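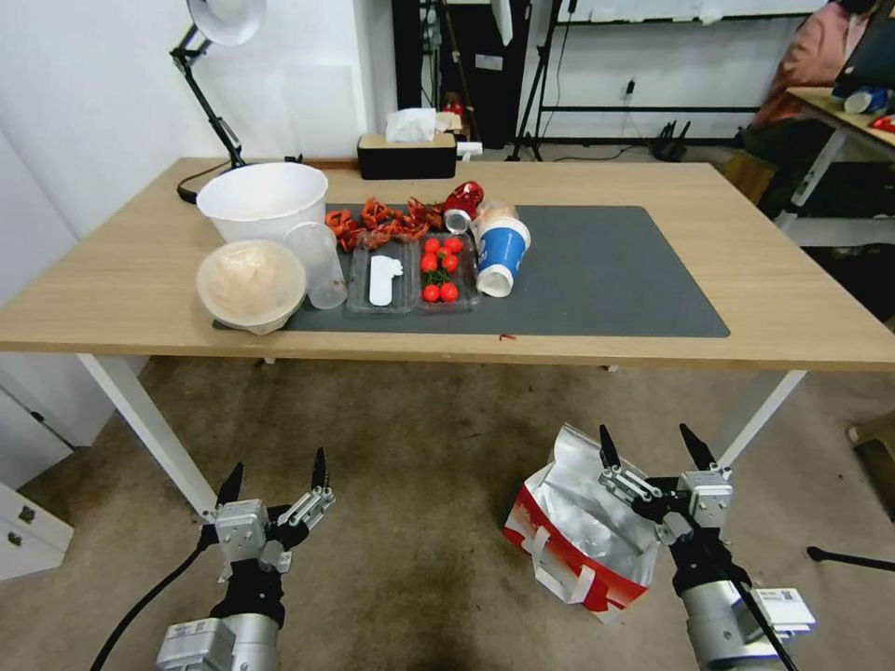
March, gone eleven at night
Posted by Ruairi Hepburn

Finished it! Well, finished the second draft, so I am allowing myself one biscuit and a diary entry before bed.

I've been calling it the Makthorpe book for so long that I keep forgetting it needs a title. For anyone who has wandered in since Christmas, it's a small-town romance about Jenis, who drives the mobile library, and Keskinen, who has come over to fix the organ in the chapel and plans to be gone by summer. They can't stand each other for the first third (my favourite third, I could write people being rude over a parish hall tea urn for ever). Then there's the flood, and the night in the library van, and after that I had no idea what to do with them for months.

The trouble was always the middle. In the first draft they kissed on page 229 and then sort of milled about being happy, and my sister rang me up to say she'd put it down and gone to do the ironing. She was right, I was furious, we've made up. So this time I've moved the kiss back to page 256, and Keskinen gets the letter from Jondville offering him the cathedral job BEFORE it happens, and he doesn't tell her. Much better. I felt quite ill writing it.

I also cut the cousin. I loved the cousin! She had a whole business with a goat. But she was only ever there so Jenis could say her feelings out loud to somebody, and Jenis is not a woman who says her feelings out loud, so off went the cousin and the goat with her. The goat may get a short story.

Page 348 is the bit I'm still unsure of, where he comes back. I've written it with rain, without rain, at the van, at the station, and once in a car park, which I thought was rather daring and which reads like two people arguing over a ticket. At the moment it's at the van, no rain, and he's carrying the book she lent him in chapter two, eleven weeks overdue. I cried, but I'd had a long day and I cry at adverts.
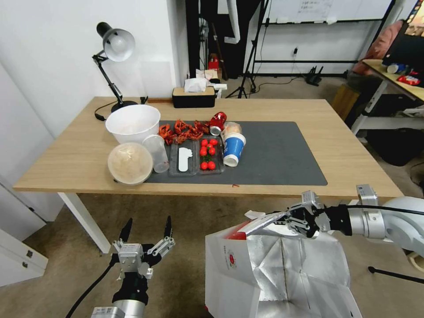 Bowl, cup, lamp, tissues.

The reading group have asked to see it next and I've said yes before I could think of a reason to say no. They're kind but they do notice things. Last time one of them worked out that my heroine had been pregnant for thirteen months.

Reading: a very silly one about a duke and a lighthouse. He owns it, she lives in it, and I'm enjoying every page. I've got a fat saga waiting after that, 556 pages and small print, so don't expect much from me for a while.

Tomorrow I go through and take out all the places where somebody lets out a breath they didn't know they were holding. I counted four before I lost my nerve.

Comments

Moll_in_the_fens: I want the goat story please. Also do NOT put the rain back.

Petra K: Is the organ man the one from the bit you posted last year, with the bad temper and the sandwiches? I liked him even then.

Ruairi Hepburn: Same man, Petra, fewer sandwiches.

backbedroomreader: Car park version as a bonus chapter? I'd read it.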